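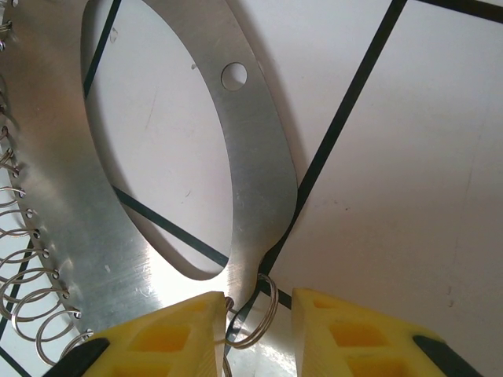
How many times does a person have to show the robot a job before it can try the job alone?

It depends on the job, and for the hand-over task we are working on now the plan is 80 good demonstrations. A simpler pick and place has needed fewer. Thin metal and wire need more, as small differences in the approach angle change how the part sits in the fingers.

The Poltton group has been on the metal parts task since the start of October 2018. Most of the parts come from Anghel and are flat steel pieces with a ring or a wire loop fitted to them. The robot has to pick up a part by its ring or loop, lift it clear of the table, and pass it to a second robot facing it. None of this is written as a program. An operator does the whole job by remote control, start to finish, and the system records what the arms did along with the pictures from the wrist cameras. The recordings are then used for training.

Two ways of teaching are in use at the moment. In the first, the operator takes hold of the arm and moves it by hand through the motion. This is quick to learn and gives smooth paths, but the operator's own hands and sleeves get into the camera view, and the robot will not have those in view when it works alone. In the second, the operator moves a small leader arm and the robot copies it. This takes longer to learn. New operators tend to close the gripper too early, and they can't feel how hard the fingers are pressing. Cirilo Cuevas ran both methods side by side on the ring pickup and we have settled on the leader arm for everything that goes into the training set. Moving the arm by hand is still used for setting start positions.

A few notes for anyone who is booked to operate:

Come straight down on the ring and stop before closing. Split rings swing if the part is nudged, and a gripper that closes on a swinging ring will often catch one side of it.

Keep the pace even. If you stop to think for several seconds in the middle of a run, the robot may learn to stop there too. Finish the run and mark it for review.

Mistakes that you recover from cleanly can stay in. Rawan Tarawneh asked for this in January and it has helped. A robot that has only been shown perfect pickups does not know what to do after a miss.

Move the part a little between runs and turn it. The tape lines on the table are there to help you spread the positions out. Please don't line the part up with them every time.

The hand-over is the harder half. Both grippers have to be on the loop for a short time, and the first must not let go until the second has closed. With one operator on both sides the timing is steady but slow. With two operators it is faster, and they have to agree on who speaks and who waits. The current rule is that the receiving side says "closed" and the giving side opens after that. 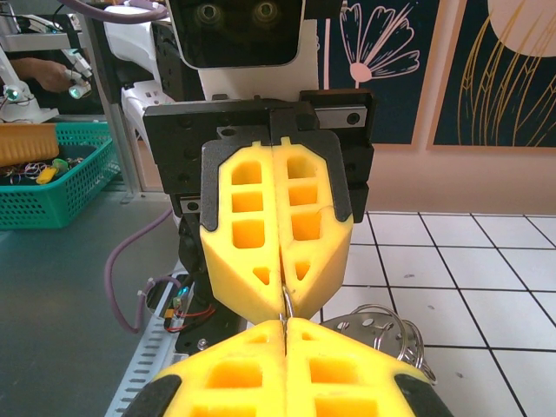 Nadiia Boiko would like the receiving side to give a light tug before saying "closed." She has tried it for several sessions and says a poor grip shows up at once that way, while the first gripper can still hold the part. Her one worry is that the tug might bend the thinner wire, so she suggests keeping it very short and leaving the softest loops out for now.

We will try this on the next set. Runs with the tug and runs without it will be kept in separate folders until we know whether the trained robot picks up the habit, and whether it tugs too hard.

Leader arm practice is open to anyone at the Gulmont building who has done the safety briefing. Allow 6 practice runs before recording. Faustino Espinoza keeps the booking sheet. If you can't make your slot, tell him the day before so that it can go to someone else.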